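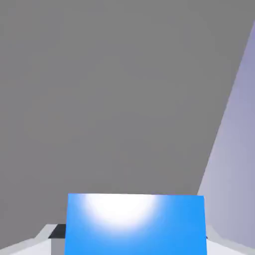
July, late evening: the blue block wins again

What a day! I finally caught the fault that has been eating our simulated grasps, and I'm too wound up to sleep, so it goes in here.

Ran 85 tries on the Fovik arm model this morning. It lost the block in 38 of them. Same story every time in the logs: fingers close, force reading looks great, the lift starts, and then the contact drops to zero and the block shoots off sideways like a wet bar of soap. I had been blaming friction for a week. I raised it, lowered it, raised it again (I should have stopped sooner, I know).

Then Ladi Jibrin asked to see the wrist view from just before a lift. Bright blue face, big white glare near the top of it, gray everywhere behind. She looked for maybe five seconds and said, "Is your edge finder reading that glare?" Oh, it was! The pale patch was being taken for background, so the block came out narrower than it is and the fingers were told to keep squeezing past the real sides. The physics step did what it always does with an overlap and threw the thing across the room.

Turned the shine down on the block, ran 18 more, lost one. One! I did a lap of the hallway.

Still bothers me that the force limit never tripped — on the real Caldeira arm that would be a crushed part or somebody's thumb. Ladi wants the limit fixed before we touch the vision code, and she's right. Wustimov build stays on hold until then. Must write to Evero about the limit settings, 10 tomorrow, before the call.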